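Can I freeze banana bread batter?

baking_in_pistetitz
I mixed a double batch last night and only own one loaf pan (oops!). Can the other half wait in the freezer?

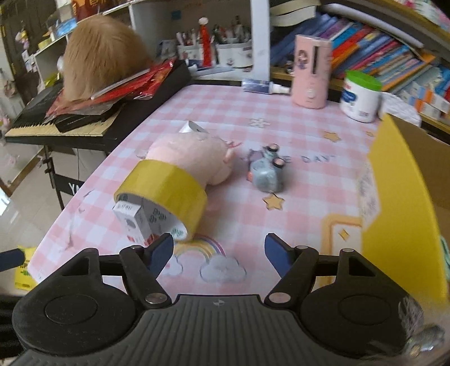
It has baking soda in it, if that matters.

Mayrhofer
Sure! I freeze mine flat in a zip bag, up to 3 months, then thaw it in the fridge overnight. It rises a little less, so I make muffins instead – 6 big ones.

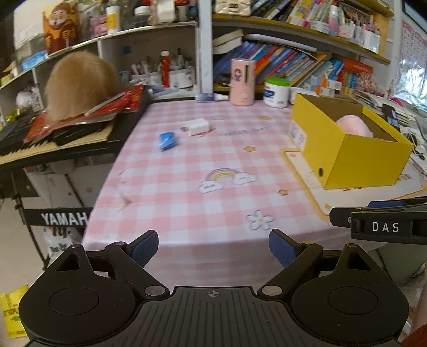
Pink-and-white checks and a rainbow

sitley260
just bake it all and freeze the bread, way easier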